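Lisley Gift Trays: Questions and Answers

What size tray should I start with?

A shallow rectangular one. Long trays are easier to fill evenly than square ones, and they fit our standard mailing carton. Deep trays need padding underneath or the small boxes disappear.

Do I have to line it?

No, but most people do. Metallic foil is the usual choice. Gold shows every fingerprint, so wipe it with a dry cloth before anything goes in.

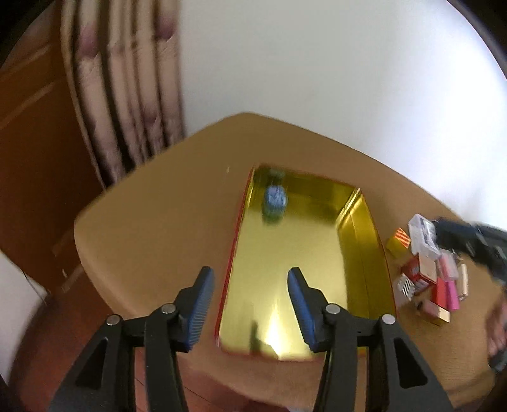
Reading time: 2 minutes

Where do I put the first item?

At the far end of the tray. One small box will do, and a coloured one shows up twice in gold foil because of the reflection. Keep the rest in a pile to the right until you know the order — striped and printed boxes look better with a plain one between them.

What about beads, clips and other tiny things?

Leave them in a clear case with compartments. We post the Skakthorpe case flat, 5 to a carton.

How many trays can I order at once?

Up to 100. For larger orders, write to Jalen Esposito at the Joladham shop and allow around 16 days.

Can I return foil?

Only unopened rolls. Cut lengths can't be returned, whatever the colour.

Last updated March 20, 2004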